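27. April – Ebise Fikre
Lesezeit: 2 Minuten

Werkstattbuch, Bestand Birnari: Sortierung LEGO, Durchgang 5

Kiste aus dem Regal Ollham komplett übernommen. Nettogewicht laut Tischwaage 3.738 g, Waage vorher genullt. Teile auf den Sperrholztisch gekippt, Sortierschale an die Tischkante. Vorsortierung nach Farbe entfällt ab sofort – die Farbtrennung aus Durchgang 4 hat beim Wiederfinden kleiner Teile nichts gebracht, Schwarz auf Dunkelgrau bleibt schwer lesbar. Neu: zuerst nach Form, Farbe erst innerhalb des Fachs.

Der Haufen ist gemischt: flache Platten, Steine, Technic-Balken, dazu Einzelstücke wie ein weißes Zaunteil mit Gitter, eine hellblaue Platte mit gelbem Aufdruck und eine braune bedruckte Fliese. Bedruckte Teile gehen in ein eigenes Fach.

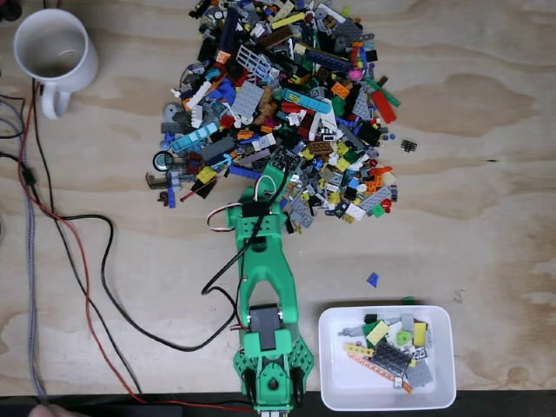
Sneha Dhillon wendet ein, Technic gehöre vor allem anderen heraus, die Balken verkeilten sich sonst mit den Platten und man greife jedes Mal drei Teile statt eines. Außerdem sollten Räder und Felgen zusammenbleiben, auch wenn die Felge farbig ist.

Übernommen. Reihenfolge damit: Technic, Räder, Platten, Steine, Schrägsteine, Rest. Fächer 1 bis 9 beschriftet, Fach 9 bleibt für Unklares. Schale Muron hat 18 Fächer, die zweite Hälfte vorerst nicht belegen.

Offen: Trennstege für Fach 3 nachschneiden. Kleinteile unter Noppenbreite 1 sieben – Sieb liegt noch bei Bilyk.

Kontakt: Werkstatt Birnari | Nach oben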